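Sangkhawat Assembly Project: Gallery

Horkell Laboratory, Manipulation Group
Randa Hakim, Covadonga Calvo, Ekaette Abubakar, Ezequiel Rivas

Home | Method | Results | Gallery | Data | Contact

This page accompanies the Sangkhawat study on learned insertion of desktop computer parts. The question under study is how much of a long assembly can be learned from demonstrations of its separate steps, when the full sequence is never demonstrated from start to finish. The notes below cover the setup and the main result. Full tables are on the Results page.

Task

The task is divided into 8 steps. Each step begins with the arm at a home pose above the worktable and ends when the part is released and the gripper is clear of the case. The steps cover the processor, the memory module, the hard disk drive in its caddy, the cooling fan, and the connector and latch operations between them. The order is fixed, except that the drive and the fan may be exchanged.

Parts are presented in a printed fixture designed by Ezequiel Rivas. The fixture went through several revisions. Early versions held every part flat, which forced a regrasp before almost every insertion. In the current version the drive stands upright and the memory module sits in a slot, so both can be taken from above. Drawings are on the Data page under "Fixture, rev. F." Print with the posts vertical. Prints made on their side have split at the base of the tall post.

The case lies on its side with the panel removed. It is not clamped. Clamping was tried and abandoned after it was found to hide errors: a policy that pushed too hard still scored well on a clamped case and failed as soon as the clamps came off.

Demonstrations

Demonstrations were recorded by Covadonga Calvo and Ekaette Abubakar by teleoperation. The set contains 1094 demonstrations after filtering. A demonstration was removed if the part was dropped, if the operator paused for a long period, or if the force limit was reached. Removed demonstrations are kept in a separate archive and can be requested.

Operators were told to vary the approach direction. In practice both settled into habits, and the fan step shows this most clearly. Calvo approached with the fan tilted and leveled it late. Abubakar leveled it early and came straight down. The two styles were not separated for training. A run with the styles separated is planned for October.

Policy

One policy is trained for all steps, with the step index given as an input. Observations are camera images, joint positions, and the wrist force reading. Actions are short chunks of end-effector motion. A step classifier, trained on the same data, decides when to advance the index. The classifier was contributed by Purificación Villalobos and is the same model used in the earlier Trideo work, retrained without changes to its structure.

Results

Each condition was tested over 40 full sequences. With the step classifier, 33 sequences were completed without intervention. Most failures occurred at the memory module, where the part was seated at one end only and the classifier advanced too soon. The fan step produced fewer failures but the longest times, mainly from small corrections in tilt before release.

Baseline runs with a hand-set timer in place of the classifier are listed on the Results page. They should be read with care. The timer was tuned on one case model, and the lengths do not carry over to others.

Known limits

The method has been tested on one layout of the worktable. Moving the fixture to the other side of the case requires new demonstrations for at least the drive step. Loose cables inside the case are not handled by the policy. They are pushed aside by hand before a sequence begins, and a sequence is stopped if one moves into the path of the gripper.

Use of material

Pictures may be reproduced with credit to the Horkell Laboratory Manipulation Group. Corrections to this page should be sent to Randa Hakim through the Contact form.

Gallery

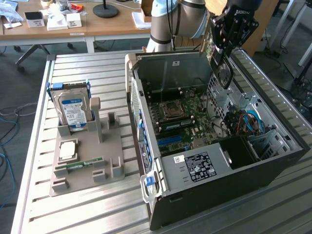

Fan step. Cooling fan in the Robotiq gripper, angled downward over the open case; fixture at left with drive, processor, and memory module.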